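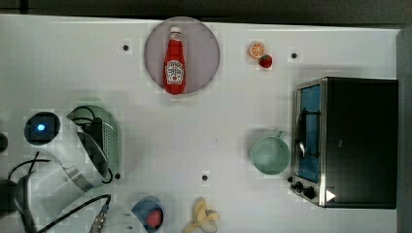

Review: Rirnusov Residences, Phase 2 -- Show Apartment and Purchase Terms

This review was prepared by the Pesitz property desk following a guided visit to Rirnusov Residences, a mid-rise development on the eastern side of Plilico. The developer, Bălan, was represented by its sales director, Veronica Bălan. No fee was accepted for the review, and the developer did not see the text before publication.

Phase 2 consists of two buildings set at right angles to a planted court. Apartments are offered with one, two or three bedrooms. The visit covered a two-bedroom apartment on the third floor, the entrance hall, the bicycle store and the underground parking level.

The general standard of construction is good. Interior doors close cleanly, window seals are even, and very little street noise reached the bedrooms with the windows shut. Storage is less generous. The hall closet is shallow, and buyers with winter sports equipment or a stroller should plan to rent one of the basement units, which are priced separately.
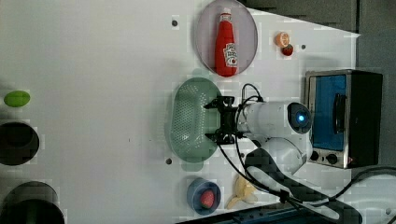 The parking level is well lit and clearly marked, although the turn at the foot of the ramp is tight for larger vehicles. Shoaib Lodhi, who inspected the common areas for this desk, also noted that the bicycle store can be reached only through the parking level. Residents who cycle daily may find this inconvenient.

Reservation requires a deposit of 2000 euros, refundable in full until the preliminary contract is signed. The nearest tram stop is 500 meters from the main entrance and the primary school is 600 meters away, both along paved sidewalks. The service charge has not been fixed. Buyers should ask for a written estimate before signing -- the figure given verbally during the visit did not include elevator maintenance.
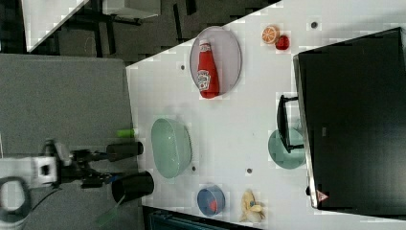 Kitchens are delivered without a table or island, and the floor plan leaves one sensible place for a dining surface, along the wall opposite the sink. Families should measure this area with care. A white tabletop with a plate, a bottle of ketchup and a child's play food spread across it takes up more room than the sales drawings suggest, and the balcony door must still open freely behind the chairs. The developer will move the ceiling light on request if notified before the end of December.

Rirnusov Residences can be recommended to couples and small families who value a quiet interior over storage space. Larger households should view the three-bedroom layout in person before reserving. Questions about this review may be addressed to Ecaterina Bogdan at the property desk.

Published 9/2/21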